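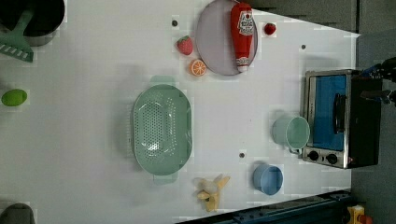 Toy library in Drirka will open also on Thursday evenings

Families in Drirka will have more time to borrow toys from April. The toy library on the first floor of the old post office will stay open until 7 p.m. on Thursday, the town council has confirmed. Until now it was open only in the mornings, when many parents are at work.

The library started two years ago with toys given by local families. It has now 297 items, from puzzles and building blocks to play kitchens, and 73 families have a card. A family can take home two toys at one time and keep them for 24 days. The card is free for residents of Drirka and of the nearby village Kinano.

"We had many calls from parents who finish work at five and could never come," said Bríd Ó Conaill, who manages the library. "They asked us for a Saturday, but the building is closed then. So we agreed on the evening."

The play food is the most borrowed part of the collection, and there is a waiting list for it. Board games for older children go out less often. Ó Conaill would like to buy new ones before the summer, if the council gives the same money as last year.

Attila Rácz, a father of three from Kinano, has used the library from its first month. He said his children lose interest in a toy after some weeks, and borrowing costs him less than buying. "Also our apartment is small," he added. "I am happy when the big things go back."

Parts which are lost do not have to be paid for, but parents are asked to tell the staff when they return the box. Toys with batteries are checked before they go to the next family.

New members can sign up at the desk with proof of address. The entrance is from the parking lot side while the front steps are under repair.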